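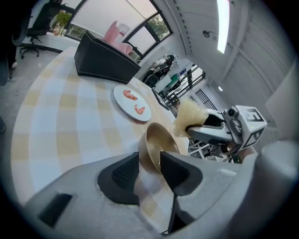
Comovmont Junior – Issue 117 – page 4

Why Does a Metal Bowl Sing?

Have you ever tapped a metal bowl with a spoon and heard it go on humming, long after you put the spoon down? It's a lovely sound, and if you have a patient grown-up nearby you can make it again and again. But where does the sound come from, and why does it take so long to go away?

Let's start with something you already have, which is your own throat. Put two fingers on the front of your neck and hum your favorite song. Do you feel that buzzing? Something in there is moving back and forth very quickly, and we call that a vibration. Every sound you have ever heard began with something vibrating – a guitar string, a drum, a bee's wings, even the lid on a pot of soup.

When you tap a bowl, the rim bends in and out by a tiny amount, much too small and too fast for you to see. As it wobbles it pushes on the air beside it, that air pushes on the air next door, and so on across the room until the push reaches your ear. A shiny golden bowl like the one on the checkered tablecloth has a fine rim for wobbling!

Now try tapping a wooden bowl. It says "tock" and then it's finished. Wood soaks up the wobble quickly, but many metals are springy and let it carry on for quite a while. Bronze, a mixture made mostly of copper and tin, is so good at this that people have made bells out of it for thousands of years.

Sieglinde Fröhlich, who looks after the bells in Dreston, told us that her biggest one hums for nearly 2 minutes after it is struck. She likes to stand beside it with her hand held close, and she says she can feel the air trembling on her palm.

Try it yourself

Set a metal bowl on a folded towel and tap the rim gently with a wooden spoon. Listen until you can't hear it anymore. Then tap it again and touch the rim with one finger. What happened to the sound? Pour in a little water and tap once more, and see if the note goes higher or lower.

Next month: how an echo finds its way back to you.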